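I've spent most of November on a piece of software that decides when a recording starts and stops. Glamorous, I know! But our drawer task at Paju kept training badly, and when I finally sat down with the logs the reason was staring at me: the segmenter was cutting episodes in silly places.

The old version looked at gripper width and nothing else. Jaws close, something must be happening, new segment. Fine for picking things up, hopeless for drawers, where you can nudge the thing along with the jaws hardly moving. Out of 779 episodes it had chopped a fair few right in the middle of a pull (and the policy, bless it, learned to stop halfway and have a think).

So the new one watches both wrist poses as well, and only calls a boundary when the two hands agree that things have gone quiet. One drawer out, the other hand waiting its turn, and it should all stay in a single segment.

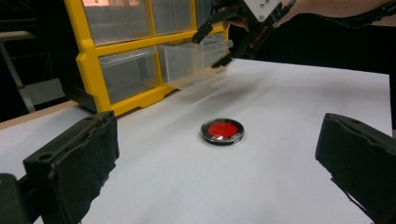
Kadri Kivi reckons I'm making life hard for myself and should label the boundaries by hand for a week, then fit something small to the labels. She may well be right. My worry is that we'd all label them differently – I tried it twice on the same batch and didn't even agree with myself.

The other job was time sync. The left and right wrist streams were drifting apart by up to 50 milliseconds, which sounds like nothing until you're comparing two hands. I now line them up against the head view before anything else runs, and the false boundaries dropped straight away. Very pleased with that one, I may have done a little dance.

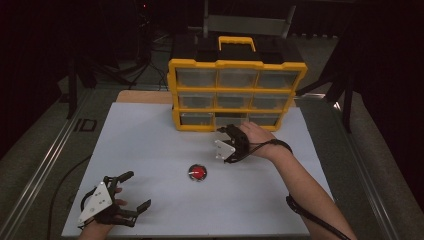 Head view, both grippers over the board

Next up is the replay viewer, which still falls over on anything longer than 3,000 steps. I have a suspect (my own caching code, sadly) and I'll post the fix once it has survived a night of Kęstutis throwing files at it.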